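Projects > Student Reports > Robotics and Automation

Simulated rooms as training examples: what we got from Kimlow
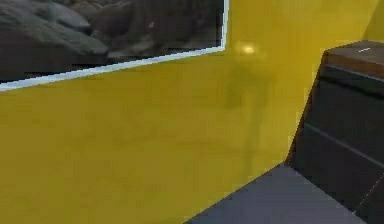
Our plan was to teach a small navigation model using rooms drawn by the Kimlow simulator, then try it in the Trunville lab. The brochure talk is that simulated examples are free. They weren't. Two of us spent most of May steering a virtual camera through furnished rooms and labelling every run by hand.

We kept 52 runs and threw out 13. Most of the rejects were views with hardly anything in them except painted wall, a bit of floor and the side of a cabinet. Prustero's guide says to keep these for variety. I doubt it. A model that sees one yellow wall often enough may just learn the colour yellow, and our test set used the same walls, so a good score would prove very little.

Lighting bothers me too. A soft glow on a rendered wall is tidy compared with the glare off real paint, and we had no fair way to measure the gap.

The Kinnunen method of changing wall colours at random might help. We ran out of time to try it.

Filed under: Learning from Examples, Simulation, Term Projects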